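Magazine > Features > Work and Migration

September issue

The Waiting Number

A work permit renewal takes as long as it takes. In the meantime you learn a great deal about chairs.

The ticket machine at the foreigners' office in Surnden is bolted to the wall at the height of a tall man's chin. You press the button for your category, it thinks, and it gives you a slip of paper. Mine said 82. The board over the counters said 4. It was ten past seven in the morning and I had been pleased with myself for getting there early.

I moved here to copyedit for Blomqvist, a company that publishes manuals for commercial dishwashers. The job had been advertised for months. As far as I could learn, the local supply of people who cared about the difference between "drain" and "drain off" had run dry, and so the company went through the business of proving that it needed a foreigner. It proved it on a form. I proved, on another form, that I was the foreigner it needed. A permit came, with a photograph in which I look like somebody wanted for stealing copper pipe, and for two years I gave the matter no thought.

Then the permit got close to its end, and I discovered that the first one is the easy one.

The rule, as printed on the leaflet, is simple. You apply to renew before the old permit runs out. If you do that, you are allowed to stay while the office decides, and you are allowed to go on working for the same employer in the same job. You get a stamp to say so. The stamp is purple and about half of it usually misses the page. On the strength of that half stamp you can work, pay tax, and pay into a pension you may or may not live here long enough to see. What you can't do is change jobs, accept a promotion that alters your title, or go home for your cousin's wedding with any firm expectation of being let back in.

My stamp has been good for 14 months. I missed the wedding. I've been told the band was terrible, which was kind of them.

People who haven't been through it imagine the waiting as a kind of suspense. It's much closer to having a slow leak in the ceiling. You put a bucket under it and get on with dinner. Every so often a letter arrives asking for something you have already sent, and you send it again, and the drip goes on. I have supplied my lease three times. The third time I enclosed a polite note observing that it was the same lease, and the answer to that was a request for an explanation of the note.

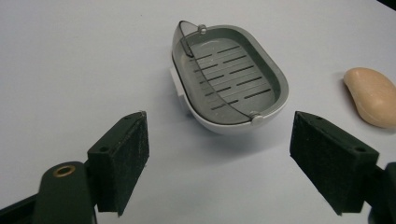 Words by the author, staff contributor on work and migration

My case is a soft one, and I know it. I have an employer who pays on time and a language that people here are eager to practice on me. Most of the people in the waiting room don't have either. The room holds four rows of seats, joined together so that when one person sits down the other end of the row goes up a little, and over a year of visits I've come to know it the way other people know their gym.

There are a lot of kitchen workers. They come straight from the late shift and sleep sitting up, with the ticket folded into a fist so it won't be lost. There are builders who can't afford the morning and have the arithmetic worked out: so many hours unpaid, so much for the bus, so much again if the clerk finds a missing signature. There are women who clean the offices of people who have never wondered whether the cleaner is allowed to switch agencies. She isn't, as a rule. That is the part of the system I would most like to talk about, and the part that is hardest to make sound interesting.

A tied permit belongs, in practice, to the boss. The name of the company is printed on it right below your own, in slightly larger type. If the company lets you go, the clock starts, and you have a few weeks to find another employer who's willing to fill in the forms and wait for you. Very few bars will hold a job open for a season while an office considers whether you may carry glasses in it. So you don't get let go. You don't ask about the overtime, either, or mention that the room you rent from the manager has no working heater. You become a very agreeable employee. Managers have told me, with every sign of meaning it, that their foreign staff never complain, and they seemed to take this as a remark about national character.

A woman I sat beside in the spring had worked at the same hotel laundry for years. She had been offered a better job across the street, closer than the laundry's own parking lot. She had looked into it. The move would have needed a fresh application, a fresh proof that no local wanted the work, and a fresh wait during which she would be allowed to work at neither place. She was staying at the laundry. She told me this without any drama while peeling an orange, and gave me a piece.

The office itself will tell you it has too few people, and I believe it. The clerks are mostly decent and all tired. One of them, at the counter nearest the door, keeps a stapler on a string because so many have walked off. She once spent twenty minutes on my behalf hunting for a file that had been logged under my middle name, and found it, and was so happy that for a moment we both forgot it contained a request for my lease. It's hard to stay angry with someone like that. It's easier to be angry with whoever decided that a town this size needed two clerks for renewals and a full-time security guard to tell people they're in the wrong line.

Naturally there's now an app. It's called Taretora, and it was meant to end the lines altogether. You make your appointment on your phone. The appointments are released at midnight and are gone by one minute past, and by breakfast some of them are for sale. I don't know who sells them. I know that a message went around among the dishwashers at the hotel with a price in it, and that the price was more than a day's pay. The people who can least afford a day off now buy the right to take one. When I asked the office about this by email, I received an automatic reply inviting me to book an appointment through Taretora.

If you can't get a slot, you come in person and hope for a cancellation, so the lines are as long as ever, with the difference that everyone in them is now also looking at a phone.

Help exists, in a modest way. Jullia is an advice center above a tile shop, open two evenings a week, where a lawyer and a rota of law students read people's letters to them and explain what the letters want. Much of the work is translation, and I don't mean from one language to another. The letters are written in the national language, which many of the visitors speak perfectly well. They're translated into the kind people talk. "The applicant is called upon to supplement the evidentiary material" becomes "They want your last pay slips." You can watch a person's shoulders come down a full inch.

The center gives everyone the same basic advice, and I pass it on for what it's worth. Keep a copy of every page you hand over, and get the copy stamped. Apply earlier than you think is sensible. Don't sign anything your employer hands you on the day you're let go, and don't leave the country on a half stamp because a friend of a friend did it and was fine. Write down the date of every conversation. The students are particularly firm on that last one, having learned how often a case hangs on what somebody was told at a counter and can't prove.

What would make it better isn't mysterious. Several proposals have been going around for years. Let the permit belong to the worker, within a trade if it must be within something, so that a laundry hand can cross the street. Set a limit on the wait that means something when it's passed. Let people travel on the stamp. Every one of these has been called worth studying by somebody with an office, and I suppose the studies are being done, and that they're waiting on some paperwork.

Employers, to be fair to them, don't love it either. Mine has a person in human resources who spends a good part of her week on three foreign staff, and who now says the word "permit" the way other people say "mold." She'd like to promote me. There is a senior title going, and I've been doing its work since the winter. But a senior copyeditor is a different job from a copyeditor, for the purposes of the form, and would mean starting again from the front of the line. We've agreed that I'll go on doing the one and being called the other.

They got to 82 a little before closing. I went up to the counter with my folder. The clerk read through it all with care, turned back a few pages, and asked whether I had brought a copy of my lease. I had brought two. She took both, stamped something, and told me that I would be hearing from them by mail.

On the bus home I sat across from a man with a ticket still in his hand, number and all. He'd have to throw it away at some point. He was using it to mark his place in a book.

Related stories
Paid by the Crate: A Season in the Packing Sheds
Who Owns Your Tips?
Room Included: When the Boss Is Also the Landlord
Night Buses and the People Who Ride Them
A Nurse Abroad, and the Exam She Has Already Passed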